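Open Day at the Bastmont Workshop

Posted Dec 16, 2020

Members who signed up for the November visit to Bastmont got a longer afternoon than planned. The demonstration was set for an hour and ran closer to two, mostly from people asking to see the arm go again.

The Bastmont group is teaching a robot arm to handle soft bottles in a kitchen. The project is called Flustik. Fouad Kettani ran the session and began with the numbers. The team has logged 796 practice runs so far, each one steered by a person holding a hand controller. The arm has to pick up a squeeze bottle, turn it over, put a line of sauce where it is wanted, and set the bottle back down standing up.

Kettani said the squeeze is the hard part. A full bottle gives way easily under light pressure. A bottle that is nearly empty needs a firmer grip, and then the sauce tends to come all at once. The fingers on the arm close on a command and have no sense of touch, so the program has to go by what the small camera at the wrist sees. With the fingers shut, the view from that camera looks like this.
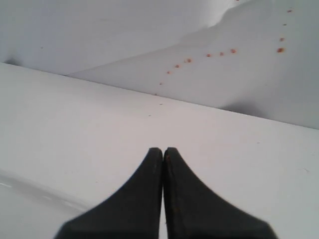 Youssra Samir thought the wrist camera was being asked to do too much, and said she would put a cheap pressure sensor in each finger before recording another run. Kettani agreed it would help. He said the group wants to find out how far the camera alone can take them, and that sensors are on the list for spring.

We then moved to the table for the live part. The order of work is simple. The operator puts the bottle and a tray in place, steps back, and calls the start. A run is stopped if the arm has not let go of the bottle within 20 seconds. Six visitors took a turn at the controller, and most of them said it was harder than it looked from the chairs. The usual mistake was to close the fingers too high, near the cap, where the bottle does not give.

Cleanup takes up more of the day than the runs do. Sauce on the table or the backdrop is left alone during a set, and the tray is swapped between runs. The group tried water with food coloring early on and gave it up because it poured too fast to be a fair test. The table was set with sauce and a white tray.

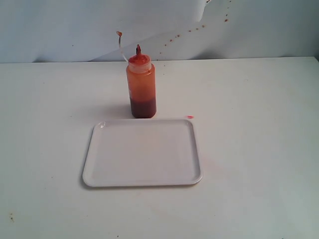

Can the arm work with any squeeze bottle? So far it has been trained on one size only, and Kettani expects to need 200 new runs for each shape he adds.

The next visit is to the Mahrous packing line. Places are limited, so please give your name at the front desk at Kellow if you want to come.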